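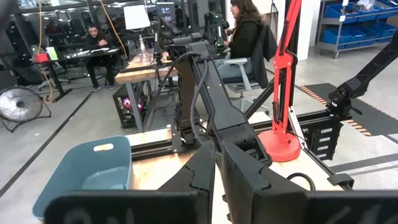 5.3 Recording Demonstrations with the Wrist Camera

This section covers recording a set of demonstrations for a new task on a Ginura bench. It assumes that the arms have been homed (section 4.2) and that the Lolto recorder is running on the station computer. If the recorder shows a version mismatch at startup, stop and go to section 9.

A demonstration is one complete attempt at the task, from the start pose to the end pose, performed by an operator. The recorder stores the wrist camera stream, the joint positions and the gripper opening together as one episode.

5.3.1 Before the first episode

1. Clear the working area of tools and any object that is not part of the task. Objects listed on the task card stay on the table.

2. Check the slack in the arm cables. Move each arm by hand through its full range with the motors off. The cable must not go tight at any point or fall between the gripper fingers.

3. Open the gripper fully and look at the wrist view in the recorder. Both fingers must be visible along the bottom of the view, with the gap between them unobstructed. If only one finger is visible, loosen the two camera screws, turn the camera and tighten again.

4. Select Camera > Lock Exposure. The lock is released each time the recorder is closed and has to be set again.

5. Create a new session. Enter the task name exactly as it is written on the task card, including capital letters. The training script treats "Bin_left" and "bin_left" as two tasks.

CAUTION: Keep hands and sleeves out of the reach of all arms whenever the motors are on. An arm that is not selected for recording still holds its position under power and can move when its fault state is cleared.

5.3.2 Recording an episode

1. Press Home. Wait for the status line to read READY.

2. Place the objects at the positions given by the recorder. Positions change from one episode to the next. Do not correct them to make the grasp easier.

3. Press the left pedal to start.

4. Perform the task at an even speed. Pauses longer than 600 milliseconds are marked in the log and may be trimmed during export.

5. Bring the arm to the end pose and press the left pedal again to stop.

6. Mark the episode Success, Failure or Discard.

Use Failure when the task was attempted normally and did not work, for example when the object slipped. Use Discard when the recording itself is at fault: a dropped stream, a wrong object, a person reaching into the working area. People moving in the background are acceptable and do not call for a discard.

NOTE: A missed grasp followed by a second, successful try in the same episode is a Success. Add the tag "retry". These episodes are kept for training.

5.3.3 Session limits

The recorder closes a session at 234 episodes and opens the next one with the same settings. A single episode may hold up to 3,000 frames. Past that point recording stops and the episode is set to Discard.

Change operators between sessions, never within one. The operator field is read only once, when the session is created.

5.3.4 Checking and export

1. Open the session in Review and play the first and last episodes in full.

2. Compare the wrist views. If the fingers have shifted between the two, the camera mount has worked loose. Find the episode where the shift begins and discard from there on.

3. Press Export. Leave "Include failures" on unless the task card says otherwise.

4. Copy the export report into the task folder on the Surdu drive.

A new task needs 700 episodes marked Success before the first training run. For changes to an existing task, see section 5.4.

Revised in July by Hortensia Ojeda. Send corrections to Kastriot Ionescu, Skomamstead bench support.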